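Small producers > Trade shows and events

Thread: Is the Susby packaging and bottling show worth a stand?

rowan_cellar
We've been offered a 3 by 3 stand at Susby for the April show. It's our first time as an exhibitor. We make cider and a bit of perry, and the organiser is pushing the small producers' aisle hard. Last time we went as visitors and had a decent day, but paying for a stand is another matter. Has anyone here done it? Mostly I want to know if buyers walk that aisle or if it's other producers having a look.

pressing_on
Did it twice. The first year we were near the Drurard filling line and got plenty of traffic, most of it people waiting for the demo to start. The second year we were in the back corner by the loading doors and took home 11 cards in two days. Ask for the floor plan before you sign anything.

hillblock
I'd disagree that it's all about position. We were in the back corner as well and picked up a distributor who still takes 16 pallets a year from us. He came because we'd emailed him beforehand. If you sit and wait for people to wander past, you'll be disappointed wherever they put you.

pressing_on
Fair enough, but you already had a distributor list. A first-timer doesn't.
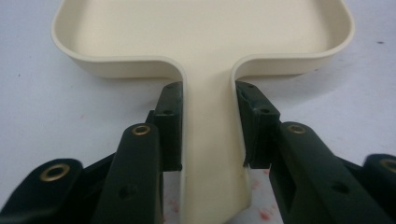
hillblock
The list came from the Vidgate catalogue, which anyone can get at the door. I went through it the year before and marked every wholesaler that mentioned cider. Then there's the matter of what you put out on the stand. We used to pour at the counter and it was slow, with people three deep and the ones behind giving up. Now one of us walks the aisle with samples. Something like the cream plastic tray with the long flat handle in my picture would suit that job, with its raised rim and the rounded corners. Keep the bottles at the back and the price list on the counter.

rowan_cellar
Thanks, both. The organiser says pouring is allowed, but only inside the stand boundary. Has that changed?

tinshed_perry
It has. They tightened it after the licensing people came through, and stands got warned for serving in the aisle. You can offer from the edge of your carpet. I wouldn't go walking about with samples unless you've got it in writing.

hillblock
We weren't warned, but I'll take your word for it. Check the exhibitor manual.

tinshed_perry
Also, nobody has mentioned cost. The stand fee doesn't include power, and the fridge has to be on a 24-hour circuit, which is charged separately. We budgeted 1,000 dollars for extras and went over. Bring your own chairs.

pressing_on
Agree on the chairs. The hire ones are a rip-off.

bouchard_fan
Different view. For a producer your size I'd skip Susby and do the Bouchard tasting day. It's a single table, no build, no power, and the people in the room are there to buy. Susby is a machinery show with a drinks aisle stuck on the side. If you need a labeller, go as a visitor.

hillblock
Bouchard is fine for wine. When we did it the cider tables were put out in the foyer and most of the buyers had gone by mid-afternoon.

bouchard_fan
They moved cider into the main room after that.

rowan_cellar
Didn't know about Bouchard, so I'll ask them for their dates. I've emailed Susby for the floor plan and a price for the 24-hour power. If they can't keep us away from the loading doors we'll go as visitors again and work through the catalogue.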